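Stimau Pick
Grasp planning software for mixed bins

Product overview | Functions | Requirements | Licenses | Support

Stimau Pick is a software package for robot arms that take single objects out of a bin with mixed content. It reads the depth image, proposes grasps, checks them against the walls of the bin and sends a finished path to the arm controller. The software is developed by Dallbridge and is now in version 2.

Many planners are good with boxes of equal parts. Our customers work with returned goods, toys, household items and spare parts, all lying together in one bin. For this kind of work you can not prepare a CAD model of each item, and Stimau Pick does not ask for one. It works from the visible surface and from the shape of your gripper fingers, which you enter one time during the setup.

What the software does

Grasp proposals. For every new image the planner prepares up to 100 candidates and gives each of them a score. The score considers the width of the opening, the angle of approach and the free space next to the fingers. You can change the weight of each part in the settings, and the change is valid from the next cycle.

Wall check. A bin with sloped walls is more difficult than a bin with straight ones, as the wrist comes near the wall before the fingers come near the floor. Stimau Pick keeps the bin as a separate model with its own safety distance. Please measure the upper opening and the floor separately, and enter both.

Cable envelope. Cables on the outside of the arm are often forgotten in planning. In the editor you draw a soft volume over the wrist and the last joint, and the planner treats it as part of the robot. The volume can be larger on one side, for arms where the cable makes a loop. 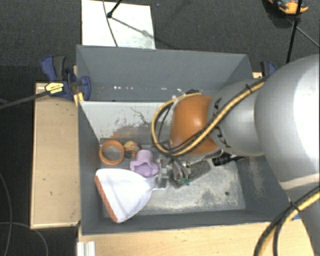
Transparent and shiny items. Depth sensors give holes or wrong points on clear plastic. The module Prandmont compares the color image with the depth image and marks such regions as uncertain. An uncertain region is not used for a grasp, but it is still treated as an obstacle. This makes the robot more careful – sometimes more than you wish – and therefore the module can be switched off for each bin.

Thin and flat items. When an item lies flat on the floor, the planner can try an approach along the floor with one finger lower than the other. This function needs force feedback from the arm. Without it, please leave the option closed.

Replay. Each cycle is saved with the image, the list of candidates and the path that was sent. You can open an old cycle, change a setting and see which grasp would be chosen with the new value. Our test archive for version 2 has 2457 cycles, and we replay the complete archive before every release.

Requirements

Operating system: Linux, 64 bit
Memory: 32 GB recommended
Camera: any fixed depth camera with calibrated color image
Gripper: parallel, two fingers
Arm: six or seven joints, position interface; force feedback optional
Typical planning time: 70 ms for one image on the recommended computer

Suction grippers are not supported at this moment. Mimoza Tomić, who leads the planning group, is collecting wishes for this function, and you can write to her through the support form.

Setup

The first setup takes one working day if the camera is already mounted. Fix the bin firmly before you start the calibration. If the bin moves by a few millimeters later, run the short calibration again from the menu Bin – the long one is not necessary.

Finger shapes can be loaded as STL or drawn from simple blocks. For fingers with soft tips, enter the shape without pressure.

Licenses

Lab license: one arm, one computer, all modules, not for production
Production license: one arm, one computer, updates for two years
Site license: on request

The module Prandmont is included in all licenses since February. Customers with version 1 can change to version 2 without cost, but the bin models must be created new.

Integration in your plant is offered by our partner Verschueren. For technical questions before buying, please contact Blagoje Petkov in the sales engineering office. A trial version with saved cycles is available for download after registration, and it runs without a robot.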